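NOTAS CHARLA – taller de reparación, tarde
Título (provisional): Lo que pasa entre el tornillo y la tapa
Sala pequeña, 51 sillas. Micro de mano, pedir el de solapa a Wendy Entwistle si queda.

Arranque. Sin saludo largo. Gracias a Ekgate por la sala, ya.
Pregunta al público: quién ha abierto algo en casa y le han sobrado piezas. Esperar manos. Yo la primera.

Idea gorda: el montaje se aprende mirando la pieza parada encima de la mesa. Antes de coger el destornillador. Repetir despacio, que siempre lo digo corriendo.

Bloque 1 – la mesa
Mesa de madera, la de siempre. Contar lo del mantel de hule: lo quité en julio, los tornillos rodaban y se metían en los pliegues. Ahora madera limpia y un platito.
Luz de lado. La luz de arriba aplana todo, no se ven los canales ni los agujeros.
Pieza tumbada, que no baile. Si baila, se calza con un trapo doblado. Jordan Mellor usa cartón, tambien vale.
Nada de café encima de la mesa (pausa, mirar a Jordan Mellor).

Bloque 2 – leer la pieza
Aquí la foto grande, dejarla puesta hasta el final del bloque.
Buscar primero los tornillos. Luego los huecos. Luego lo que cruza por encima y no es de plástico: cables, cintas, muelles.
Orden fijo, siempre el mismo, aunque la pieza parezca una tontería.

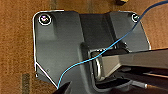
Plástico gris oscuro, canal en el centro y el cable azul cruzado por encima del hueco.

Señalar con el puntero: tornillos en las esquinas de arriba, los dos con su anillo blanco. El de la derecha se ve a medias, fijarse en lo cerca que le pasa el cable.
Preguntar: ¿por dónde cerraríais esto sin pillar el cable? Dejar que discutan un minuto, no más.
El hueco rectangular al final del canal: dentro hay metal, una especie de lazo con el borde plateado. No decir para qué sirve. Que lo piensen ellos. Si alguien insiste, se apunta en la pizarra con interrogante y seguimos.
La línea blanca del contorno ayuda un montón, se lee la forma de golpe. En piezas sin contorno: repasar el borde con el dedo, de verdad, funciona.

Bloque 3 – el cable
Mi manía. Un cable fino se pellizca al cerrar y no te enteras hasta que está todo atornillado.
Historia de la radio Vuris: la cerré 5 veces. Cinco. A la quinta vi la marca de la tapa en el forro del cable. (Enseñar el trozo, está en la bolsa pequeña, NO en la mochila.)
Regla de Nikola Jasińska: el cable se coloca antes de presentar la tapa, y se mira otra vez con la tapa medio puesta.
Cinta de papel para sujetarlo mientras tanto. De la de pintor. La transparente no, deja pegote.
Si el cable no llega, no tirar. Parar y buscar por dónde se ha desviado.

Bloque 4 – tornillos
Entran a mano primero, un par de vueltas. Todos presentados y luego apretar.
Apretar en cruz si hay cuatro. Si hay 2, alternando, un poco cada uno.
Plástico: parar en cuanto hace tope. El Naylor pequeño (destornillador) se pasa de fuerte enseguida si lo coges por el mango gordo, cogerlo con dos dedos.
Rosca pasada = el drama de todos los años. Truco del palillo y la cola, contarlo solo si vamos bien de tiempo.
Wayne Crabtree va a preguntar por el atornillador eléctrico. Respuesta: para muebles sí, para esto no. No entrar al trapo.

Ejercicio por parejas
Repartir cajas Uvus, una por pareja. Dentro: carcasa, tapa, cable, bolsita de tornillos.
Uno monta, el otro solo mira y avisa si el cable se mueve. Después cambio.
Ojo que el año pasado repartimos casi 100 tornillos y volvió un puñado. Bolsitas cerradas hasta que yo diga.
Jordan Tindall pasa por las mesas del fondo, yo por las de delante.
Los que acaben pronto: desmontar y volver a montar con la pieza girada, cuesta mas de lo que parece.

Si falta tiempo: quitar lo del palillo, acortar la radio. El ejercicio NO se toca.

Final. Preguntas, recoger las cajas en la puerta, bolsitas aparte. La hoja con la lista de herramientas está junto a la salida, que cojan una. Devolver el micro a Wendy.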